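I finished the second draft of my hockey romance last night at 11, and I celebrated with cold noodles and a very long shower. If you've been following along since April, you know this is the Gravton book, the one with the team captain and the boy who tutors him in chemistry and can't stand him (or says he can't, for most of the first half).

It came in at 173 pages, which surprised me, as the first draft was a good deal longer. I cut the whole ski trip. I know, I know, a few of you loved the ski trip when I posted that piece of it! But every time I read it through, the two of them were being so nice to each other by the second night that there was nothing left to fight over when they got back to campus, and I do need them to fight.

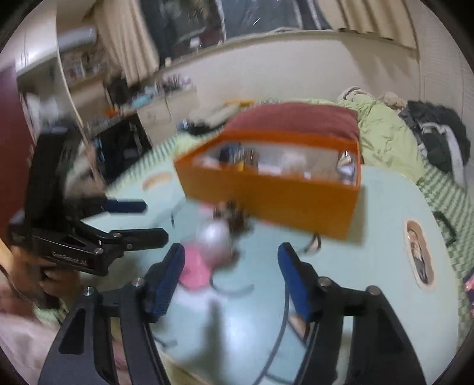 My biggest worry with this draft was the captain himself. In the first version he was mean for so long that I didn't want him to get the boy, and I'm the one who made him up. So I went back and gave him a scene of his own in chapter four, 2,937 words, just him in his bedroom after the loss to Barness, not sleeping. I kept the room very plain, with an oval table in that pale minty blue, and he sits at it trying to write an apology and getting nowhere. He doesn't say sorry for another 23 pages, but now at least you know he wanted to, and I think that makes all the difference when he's being awful in the cafeteria.

The other thing I'm still chewing on is the ending. Right now they kiss in the parking lot behind the rink, with the bus running, and then we skip ahead to summer. I like the summer part. I'm less sure about the bus. If you have strong feelings about whether the team should see them or not, please leave me a comment, as I've gone back and forth so many times that I can't hear it anymore.

Next up is a read out loud, all the way through, with tea, and then it goes off to my two early readers. After that I'm going back to the Drolleck story, which has been waiting very patiently in its folder.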